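Ticket 372
Project: Vitwood two-arm cell
Opened by: Zulema Medina
Site: Gromelville
Component: remote control, leader arms, recording
Priority: normal
Status: open, workaround in place

Summary
Right arm lags the operator's hand during two-handed tasks. The left arm follows normally. With one arm switched on at a time, both are fine.

What I was doing
Recording demonstrations of the card task with the Dalden leader arms. The left hand holds the printed piece steady and the right hand works at its edge. I need both grippers close together for most of an episode, so any delay on one side shows up right away. I overshoot, pull back, and the recording ends up with a wobble in it that we don't want the policy to learn.

What happens
For the first few minutes both arms track well. Then the right one starts to trail. It catches up when I stop moving. There is no error in the log and the recorder keeps saving. Stopping the session and starting it again clears it for a while.

Things tried, in order

1. Swapped the two leader arms. The lag stayed with the right follower, so the leaders are not the cause.

2. Reseated the cable at the right base and moved it to another port. No change.

3. Recalibrated both followers from the rest pose. The right elbow offset had drifted a little. Fixed, but the lag came back in the next session.

4. Turned off the wrist camera previews on the operator screen and left recording on. Better. The lag took much longer to show up, and twice I finished a full batch without seeing it.

5. Turned off previews and also lowered the preview rate in the Frei recorder settings. Same as step 4 as far as I can tell.

6. Went back to the default settings to be sure. Lag returned in episode 41.

Note on the numbers: the delay logged for the left arm stays near its normal value the whole time. The right arm's delay climbed to 345 ms before I stopped episode 41. I did not let it run further.

Reply from support, Frei recorder
Please check whether the two wrist streams share a hub with the right arm. Also send a few stills from the overhead and wrist views so we can see how close the grippers work and what the operator has to see.

Reply, Z. Medina
Yes, both wrist streams and the right arm were on the same hub. I have ordered a second one. Stills are below, two from the fixed camera and two from the wrist cameras.

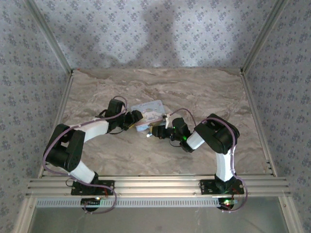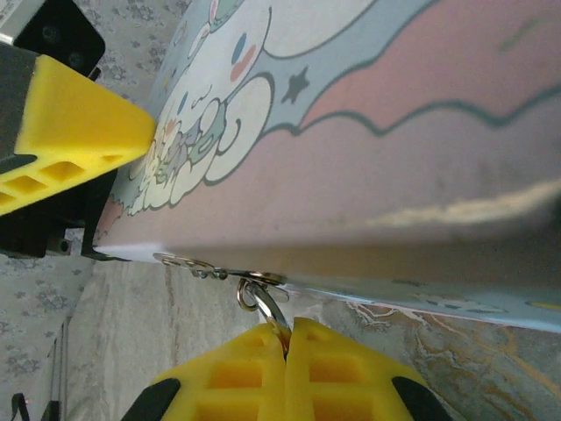
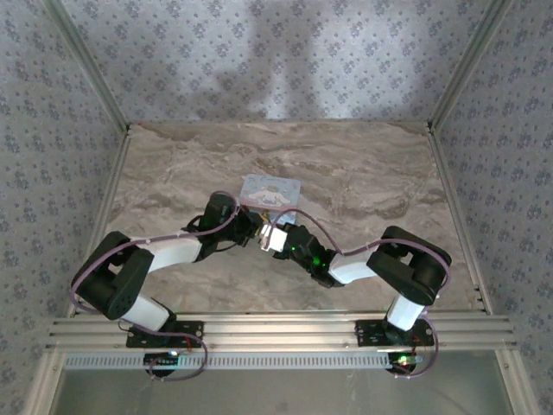
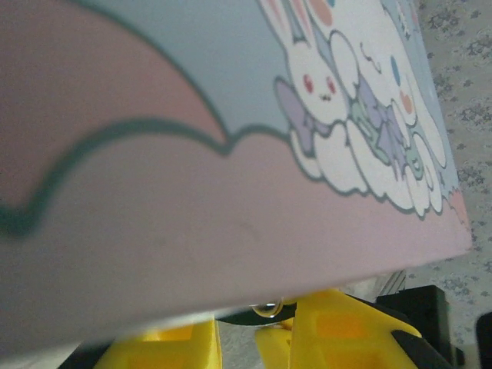 Until the new hub comes I am recording with previews off, and that has its own cost. From the overhead view I can line the arms up, but I can't judge the grip. In the second still the split ring is pinched between the yellow pads, and that is the sort of thing I can only check from the wrist. Seen from overhead, the ring end of the job is too small to steer by. So I now turn one preview on for the approach, leave it on until the grip is set, and turn it off again for the rest. It is slow but the episodes are usable.

Two questions for support. Can the preview be dropped to a lower resolution without touching what gets saved? The settings page has one field and I can't tell which stream it applies to. And is there a way to mark an episode as bad while it is still running? At the moment I write the episode number on paper and delete it afterward – I missed one in September and it went into the training set.

Reply from support, Frei recorder
The field applies to the preview only. The saved stream is not affected. There is no live flag yet, but we have added your request. Please keep the ticket open and tell us how it runs with the arm and the cameras on separate hubs.

Reply, Z. Medina
Will do. Leaving this open until the hub is in and I have run a full batch on the default settings.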